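The grey bin and what goes into it

Household goods are harder to store than most warehouse stock. A carton of printer paper has six flat faces and sits where it is put. A hairbrush has a head wider than its handle, bristles that catch on whatever lies next to them, and a centre of gravity nearer one end than the other. At Merkard, a distributor of small items for kitchens and bathrooms, goods of this kind make up most of the single-piece orders, and the way they are kept has been revised twice.

The first system used shelves with card dividers. It suited boxed goods and little else. Bowls were stacked, which saved space, but a nested stack of glazed bowls tends to bind, and staff lost time separating them. Brushes and combs were hung on pegs. The pegs took up a full aisle.

The second system, in use since April, drops the dividers and puts mixed goods in large open bins. Ferdinand Imhof, who drew up the storage plan, describes the principle as one of access. "A bin is not an efficient use of volume," he says. "You pay for air. What you get back is that every item can be reached from above without moving a shelf, a lid or a peg."

Shape of the bin

The sides slope outwards. A vertical wall leaves a right-angled corner at the floor in which small objects lodge, and a comb lying flat against a vertical wall is awkward to lift. With a sloping wall there is clearance behind the object at the height where fingers need it. The cost is floor area: for a given opening at the top, the sloping bin offers less flat base than a straight-sided one.

Depth was settled by trial. Nurhan Dursun, who runs the picking floor, tested bins from two makers, Wosmont and Sondum, and rejected the deepest pattern from each. Her limit was 40 centimetres. Beyond that, she found, shorter colleagues leaned on the rim.

Colour was given less thought, and the grey was simply the stock finish. It has proved serviceable. White goods show up well against it, as do strong blues. Clear plastic does not, and transparent items such as shower caps and travel bottles are still kept on the old shelves.

Metal floors scuff early. Imhof regards the marks as harmless. Bright patches are more of a nuisance, because a polished area under a ceiling lamp returns a glare that can hide a thin dark handle. He would specify a duller floor if he were ordering again.

What lies well and what does not

The rule on the floor is one layer. Nothing is placed on top of anything else, and a bin is considered full when the base is covered, whatever height remains. Within that rule, position matters. Round goods go to the corners, where two walls stop them rolling or sliding. Long goods go towards the middle, set at a slight angle to the walls so that neither end is trapped.

Brushes are the difficult case. Laid on its bristles, a brush rocks. Laid on its back, it is steady, but the pins collect lint and will snag a mesh sponge or a face cloth. Dursun's instruction is to lay it on its side where the head allows, with the handle clear at both edges. The handle is the part to take hold of, as pressure on the pad bends the pins.
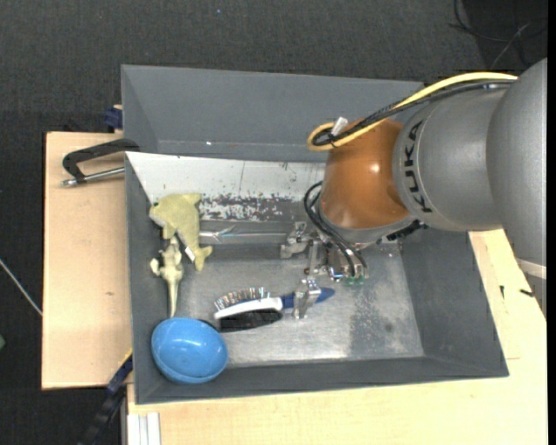 Cleaning and checks

Bins are emptied and wiped on a cycle of 48 hours. Dust is the main residue, followed by the fine cardboard fibre that comes off outer packaging. Senan Quinlan, who keeps the maintenance schedule, uses a damp cloth and a neutral detergent from Mösli – abrasive pads were tried and left the floor worse than they found it.

Returned goods are kept apart. A brush that comes back from a customer is never put into a bin again, even with its seal intact. Bowls may be, after washing and inspection of the rim for chips.

The remaining complaint concerns labels. Paper labels on curved surfaces lift at the corners and stick to the next item along. Quinlan is testing a tie-on tag for handles. For bowls he has no answer yet, and the labels continue to go on the underside, where they must be checked by turning the bowl over.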